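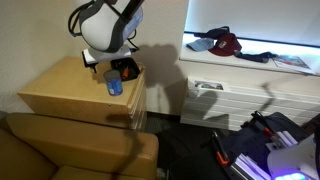 The stop that took its time

Clunero says its household arm, sold under the name Buvham, stops when it touches something it shouldn't. Rungnapa Srithong spent February testing that claim in a furnished room with an armchair, a radiator and a window sill full of odds and ends. She doesn't believe it anymore, and after an hour with her logs I don't either.

The job was dull on purpose. Pick up a small object, move it to or from the tray on top of the wooden drawers, go again. She ran it 700 times.

"672 of those were fine," she says. "The sales people love that number. I keep asking them about the other 28."

In most of the 28, the gripper came down too low and pressed on the furniture. The contact was registered. The arm was supposed to halt within 300 milliseconds, and in the worst run it took 800.

"It felt the contact and kept pushing. The log shows both things, one line after the other."

Clunero's first answer was that the room was too bright. I asked if that was possible.

"Sure, glare can fool a camera. So pull the blind down and do it again. We did, and it was still late. And what does glare have to do with stopping? By then it's already touching the wood."
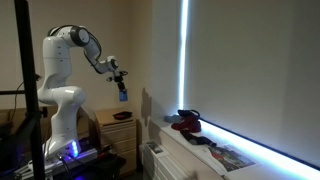 "Fixed in the next update"

Her own suspect is a filter in the controller, bought in from Gunnlaugsson, that smooths out the force readings. Smooth them enough and a hard bump looks like a gentle one for a while. She can't prove it, and she says so. Nobody outside the supplier has seen the code.

Clunero has promised an update. Has she seen it?

"I've seen the release notes. They say 'improved contact response.' Improved from what, to what? I wrote back and asked for a number, and got a link to the same notes."

Until she gets one she keeps the speed turned down and stays out of reach while it moves. A second lab, Nilon, has agreed to repeat her runs on its own arm.

I asked if she would have one at home.

"With the plug in my hand, maybe."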